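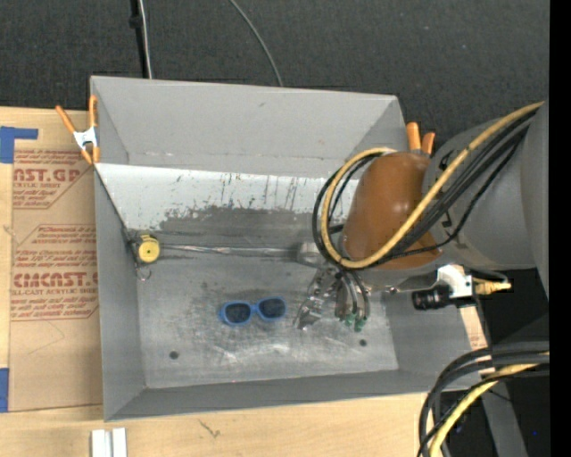
A reader in Gullport wrote in to object to the drying times in my February post, saying that 60 minutes between coats of limewash is too short for a north wall. Fair point. My wall faces south and the room is heated.

I repeated the test on the hallway at Ridby, which gets no sun. Same mix, same brush, 5 coats. At 60 minutes the second coat dragged the first and left lap marks. At 114 minutes it went on clean. I have corrected the table.

The primer was Kitiler 804 in both rooms. On bare plaster I would skip it and dampen the wall with a sprayer instead. The ceiling is still unpainted, and I have not decided whether to use the same mix there.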